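Good habits at the arm bench

I spent most of September tidying up our bench rules for the Pristville newsletter, and I promise they're shorter now! Dilani Weerakoon talked me down from 19 rules to a handful, and these are the ones I'd fight for.

1. Put your items in the middle before you start a run, where both arms can get to them. If a packet sits under a gripper, look at it from the side too, so you know how much of it is hidden.

2. Hands stay off the table while the arms are live. Yes, even for a tiny nudge (I know, I've been tempted). Stop the run, move the thing, start again.

3. Check your cables for slack. A nice wide loop at the wrist is fine, a tight one isn't, and please write it in the log if you change anything.

4. Keep spare stuff out at the sides. Our small-package runs use a glove pack and a couple of slim packets, and everything else can wait its turn.

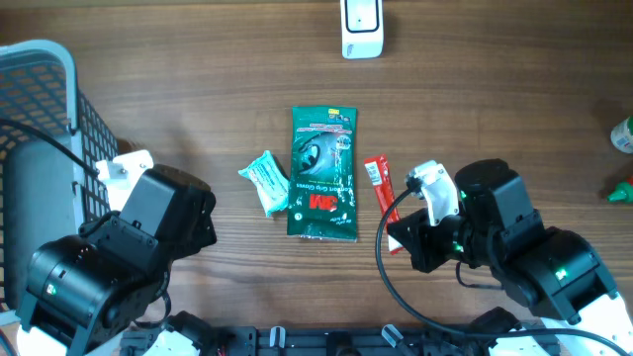 5. Sign off in the log before you leave, with the run number and your initials. We're up to run 405, so let's keep it going.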